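Skolgate two-door wardrobe, white – four stars

I bought this wardrobe in August for our guest room in Puraswood and paid 231 at the Sullbridge shop. Assembly took me almost 10 hours, because I am slow and the manual is small. 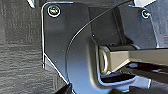
The white finish is matte and easy to wipe. Both doors open wide, so I can reach everything inside. I like the black hinges, they look serious against the white.

My guests use the small hook on the left side for a bathrobe, and the toiletry bottles go in the pull-out basket at the bottom.

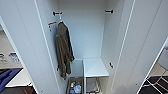
One star less for the shelf. I would prefer to move it higher – the manual does not say if this is possible.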